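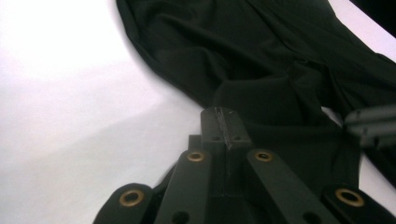 Wardrobe Store Diary: Kereama House, July

Morning

The store was opened at 8.15 by the undersigned. Nuwan Jayawardena and Ebony Wihongi were present; Kane Ngata joined after the delivery of hangers had been signed for. The relative humidity reading was taken at the door and entered in the log book. The window blind on the yard side remains stuck at half height and has been reported again to Buildings.

Work resumed on the black garments, which have now occupied the white folding surface for the better part of the week. It had been agreed with Bevan Tautahi that blacks would be dealt with before the coloured stock, as the choir will require them first. The remaining items are chiefly thin cloth with a slight sheen. This cloth does not take a fold readily and creases if left in a heap, and several pieces had come out of their bags twisted through the middle. Each was opened out on the surface, turned so that the fastenings lay underneath, smoothed by hand from the neck downwards, and folded in three.

Ebony raised the question of whether these garments should be hung. The store policy provides for hanging only where the shoulder seam will bear it. Three were tried on padded hangers and two slid off before they had reached the rail. It was decided to keep to flat storage, with a sheet of tissue in each fold, and to review the matter at the end of the season.

Catalogue number 2000 was reached shortly before eleven. Nuwan asked that this be recorded. The number was given to a plain black overskirt with a replaced waistband and no maker's label.

Midday

A telephone call was received from Tegan Doolan at Gritent concerning the storage boxes. The larger size is out of stock until next month. She offered the shallow box as a substitute, and I accepted up to 224 of these on the understanding that the lids are interchangeable with those we already hold. Written confirmation is awaited. The shallow box will take fewer garments but should be easier to lift from the upper shelves, about which Kane has spoken to me more than once.

Lunch was taken in the annexe. The kettle there has been replaced.

Afternoon

Steaming was suspended at 1.30 when the Bimia steamer began to spit on to the cloth. It was emptied, wiped down and left to stand. A second attempt on a piece of scrap lining left marks, and the machine has been labelled out of use. Kane will take it to the repairer. Until it is returned, deep creases are to be weighted under a clean board overnight and are not to be ironed, whatever the care label may say. I reminded all present of the incident with the grey capes.

Item 3759 on the old handlist could not be found. It is entered there as "blk. blouse, long sl., Trukeso gift", with no shelf mark. Ebony believes it may have been put with the mourning dress in the far cupboard, to which Bevan holds the key. The entry has been left open in pencil.

The folding surface was wiped with a dry cloth and covered at 4.40. Boxes completed today were placed on the lower shelves of bay 2, labels facing outwards. Tissue is running low and a further ream should be ordered before the coloured stock is begun.

Store locked at 4.55. Key returned to the front desk and signed for.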